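March 2024

Up too early, couldn't get back off. Rain again. Decided today was the day for the play kitchen stuff, been putting it off since February and the bag's been sat by the stairs getting kicked by everyone.

Toast first. Then tipped the whole lot out, more of it than I remembered. Half of it isn't even from the same set. The Rivas bits are the nice ones, good weight to them, and then there's all the odds and ends from the jumble sale which I only took becuase they were going cheap with the jigsaws. Threw out a cracked jug straight off. Felt good. Threw out a spoon with teeth marks. Less good, I liked that spoon.

Rule I made up on the spot — if it goes with something, it stays. Plates with cups. Food with plates. Anything that goes with nothing goes in the charity bag. Lasted nearly 5 minutes before I was making exceptions.

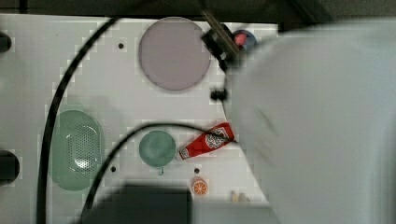 The mint green things are staying, anyway. Colander and the little cup, same sort of green, they look like they belong together even if they don't. I'd quite like a real colander that colour. Ours is horrible, the big metal one with the wobbly foot, had it since the old flat. The orange slice stays too, it's sweet, with the white lines on it.

Big lavender plate I can't decide. Takes up so much room in a box. But what else do you serve a pretend dinner on? Put it in the keep pile, took it out, put it back. Dark blue pot with the pinky red middle, keep, small enough not to argue about.

Ketchup sachet — no idea. Could go in with the food, I suppose. Food pile for now.

Stopped for tea. Looked up storage on Grostora while the kettle went, they've got clear tubs with lids but you have to buy so many at once. Brestent do a single one, dearer, nicer lid. Put it in the basket, didn't pay. Must measure the shelf first. I said that last time and then didn't and the last box is now living on top of the wardrobe with nothing in it.

Back to it after lunch. Tried sorting by colour, silly, gave up. Sorted by size, better. Tiny food bits in an old margarine tub, they only get lost otherwise or go up the hoover. Wiped the plates and cups with warm water and a drop of washing up liquid, left them on a tea towel. Need more tea towels.

Also found a Trerkex leaflet at the bottom of the bag with a voucher in it, long expired. Typical.

Supper was soup, 400 g tin of tomatoes and whatever was in the fridge door. Too much pepper. Did 200 words of the thing I'm meant to be writing and then sat down and that was that.

Tommorow: measure shelf. Charity bag to the car before I start going through it again. Ring the dentist. Bread, milk, bin bags, the thin ones not the ones that split.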